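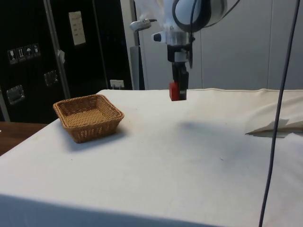 A robot arm holding a small red block over a cloth-covered table.

Changeover day

Changeover day (also turnover day, and in older leases "the Interval") is the day of the week on which one set of guests leaves a vacation rental and the next set arrives. In most beach towns it is Saturday. The term covers the gap between check-out and check-in, the cleaning done during that gap, and the traffic produced when an entire town tries to leave by the same bridge that its replacements are using to get in.

Origins

The fixed weekly changeover came out of the boarding house trade, where rooms were let by the week and sheets were washed on a schedule that suited the laundry. When owners began renting out whole cottages, they kept the week as the unit of sale. Saturday won largely because office workers were paid on Friday and wanted to be gone by the following morning.

The rental historian Torunn Sundqvist has argued that the custom survived mainly through imitation. In her study of the barrier island town of Flivard, she found that the first agency to print a rate card had used Saturday, and that later agencies copied the card, including a misspelling of "linen." The misspelling was corrected after several decades. Saturday was left alone.

Typical schedule

Check-out is usually at 10 a.m. and check-in at 4 p.m., leaving six hours. Cleaners start with the upper floors and work down, stripping beds first so that the washing machine can run while everything else is done. A large house takes a crew most of the gap. A small one takes less, unless the guests have been cooking crabs.

Arriving guests are asked not to come before the stated hour. They come before the stated hour. Flivard deals with this through a municipal parking lot behind the water tower, known locally as Purgatory, where families may sit in their cars with the surfboards still on the roof. A snack stand operates there on changeover days only and is thought to be among the more profitable businesses in town.

Economics

For the owner, a fixed changeover day limits the number of empty nights. A calendar of Saturday-to-Saturday bookings has no awkward gaps, while a Tuesday arrival can strand three or four nights on either side that are hard to sell in high season. Against this, every cleaner in town is needed at once, and prices for their work rise accordingly. Flivard has 2,000 registered rentals and 25 licensed cleaning crews, and the arithmetic has been a sore point at town meetings for years.

Reto Hauser, a property manager in nearby Bandden, tried spreading the load by offering a discount on midweek arrivals. Guests liked the discount and asked for it to be applied to Saturdays. The plan was dropped in November, though some of his larger houses kept a Sunday changeover and still have one.

Rules and disputes

Leases generally state the check-out hour in bold type and set a fee for lateness. Collecting the fee is another matter. The best-known local quarrel, usually called the Troltetti affair after the house where it took place, concerned a tenant, Lukian Symonenko, who was still frying eggs when the next party came through the door. He maintained that the kitchen clock was slow. The clock was inspected and found to be slow. The two parties ate the eggs, and the agency refunded a sum it has never disclosed.

Some towns also regulate trash on changeover days. Bandden requires cans to be back from the curb by evening, a duty that falls on guests who have just arrived and did not fill them. Sarahí Salinas, who drafted the rule, later described it as "clear on paper."

Decline

Short stays booked online have weakened the custom. Owners of condos and smaller apartments now commonly accept arrivals on any day, with a three-night minimum outside of summer. Booking software such as Cheon sets the minimum automatically and will close a gap by lowering the rate, sometimes to a figure that surprises the owner. Whole-house rentals have held on to Saturday more firmly, and the bridge at Flivard remains best avoided between mid-morning and supper.

See also

Security deposit
Linen service
Shoulder season
Outdoor shower – use and misuse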